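Buying a Simulator: Notes for Session 14
Tutor: Assunta Cattaneo

Read the Domener brochure before you come. It is 31 pages long and the price is on the last one.

1. What is on offer
Domener sells a simulator for arm and gripper work, with a trial licence that runs for 46 days. The brochure calls it "effortless". Macario Galindo has kindly lent us his installation notes, which run to two pages and contain some language.

2. What to ask the seller
Who fixes it when an update breaks your saved rooms? Can you bring in your own gripper model, or must you love theirs? Does "unlimited users" mean users, or users at one desk?

3. Judging a pick
Good shadows sell licences. They tell you very little about friction, so put your questions about contact first. Look at the gap between gripper and block, then ask what the software thinks happens when it closes.

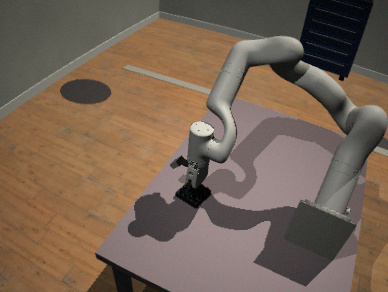

4. For next time
Write half a page on whether you would spend your own money on Domener. "It looks nice" will be marked as half a sentence. Those comparing it with Michiels should use the May price list, as the older one was optimistic.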